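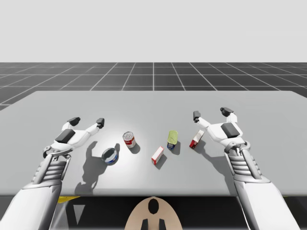 Getting a pantry-sorting kit to work in an ordinary kitchen

Updated 2023-04-04

These notes are for people who have the Nondex two-arm tabletop kit, or are thinking about renting one. I have used it for putting away groceries since the winter. The kit comes with two arms, a base, the planning software (called Yook) and a plastic tote of spare fingertip pads. Nondex rents it by the month or sells it outright through Borport. I rented first and would do it that way again.

Run it in Yook first

Yook lets you lay out your table and groceries on screen and run the whole job there before the real arms move. Use it. Set the table height to match your own, measured at the front edge, and place the items the way you would drop them out of a bag. Cans on their sides, small boxes at odd angles. If you only practice with everything upright and in a row, the first real bag of shopping will stop the arms every minute or so.

Start with five items or fewer. Mix cans and small boxes. Once that runs clean several times over, add more.

Watch the simulated fingers as they close. If one passes through a box corner on screen, the real one will knock the box over. Move the approach point back 33 millimeters and try again. That fixed most of mine.

Setting up the table

Pick a table that does not rock. Mine had a folded piece of card under one leg for years and I never noticed until the arms started missing by the width of a finger. Put proper feet on it or use a different table.

A plain matte top works best. Glossy tops throw glare and the kit loses the edges of shiny lids. If your top is glossy, lay down a light-colored desk mat and tape the corners. Do not use a tablecloth. The fingers pick it up along with the groceries.

Clear everything off that is not being sorted. Fruit bowl, mail, keys. Push chairs in.

Light

One strong lamp off to the side makes long shadows, and the arms' own shadows fall across whatever they are reaching for. The software copes with this better than it did in the first release, but two softer lamps are still easier on it than one hard one. Close the blind if the sun comes across the table in the afternoon.

Cans

Short cans such as tuna are the hardest thing on my list. When one is tilted or lying on its side, set the grip across the rims, with the fingers open wide and coming down slowly. Soup cans are easy standing up. Tall narrow cans tip if they are gripped near the top, so set the grip at the middle.

Wipe cans that have been in the fridge. Condensation makes the pads slide.

Dented cans should go away by hand. Yook plans for a round can and a bad dent throws the grip off.

Boxes

Small boxes of gelatin or pudding mix crush if the grip is left at the factory setting. The scale runs to 200. I keep boxes at 33 and full cans at 100. Nearly empty boxes I take off the table and do myself.

Grip boxes on the narrow sides where you can. The wide faces bow in.

Sharing work between the arms

Each arm has its own side of the table, and there is a strip down the middle where both can reach. Leave the strip set to "one at a time." I tried the other setting and the arms spent most of the run waiting for each other to move.

Yi-an Do, a neighbor who bought hers outright, gives cans to the left arm and boxes to the right, with different pads on each. It is slower but she drops less. I may switch to it when my pads need replacing.

Care of the pads

Wash the fingertip pads with dish soap and warm water, rinse, and let them dry fully before they go back on. No spray cleaner — it leaves a film. Mine went dull and slick after a couple of months and a new set put it right. Trinier makes a softer pad that fits, and it holds boxes well, but it picks up every crumb on the table.

Dust the grooves at the wrists with a dry paintbrush. Power off at the wall first.

What it costs and what I think of it

Rental was 391 dollars for the first month with delivery included. The price drops in the second month. Phone support was good. I spoke to Chae-won Nam at Nondex twice, and she had me send the Yook file over and sent it back with the reach limits corrected.

It is slower than a person. For anyone who has trouble gripping cans or standing at a counter for long, it may be worth the money. For everyone else I would wait. Nondex says the shelf add-on is due in May, and without it the kit only sorts items on the table. You still carry them to the cupboard yourself.

If you rent, keep the shipping foam. They charge for it if it is missing.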